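Estendal branco de abrir: os fios ficam frouxos, é normal?

Olá a todos! Montei o estendal em frente ao armário da lavandaria (o único sítio onde cabe) e os fios andam todos cruzados e bambos. Quando penduro calças de ganga fica tudo a tocar no meio – e já nem abro as portas à vontade. Alguém sabe esticar isto?
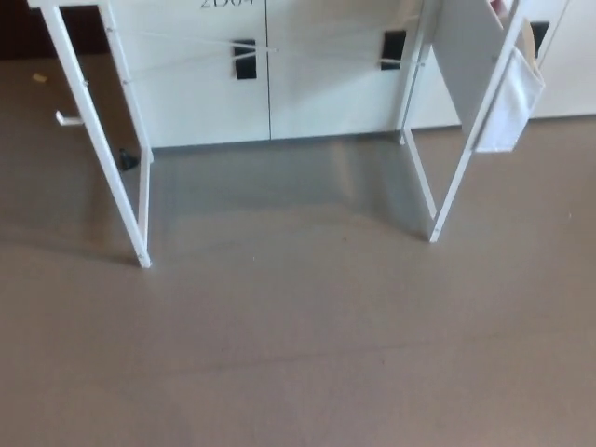 Neema Okoth: tive o mesmo problema com um Indby. Desfaz os cruzamentos, abre bem as duas laterais e só depois volta a passar o fio, começando por cima. Dá um nó duplo em cada ponta. Demorei uma tarde de sexta, mas ficou impecável!

Saskia Mahuika: eu troquei o fio por corda de nylon de 3 mm e adorei. As calças vão para as pontas, nunca para o meio.

Resposta sem nome: compra outro, o meu foi 52 euros.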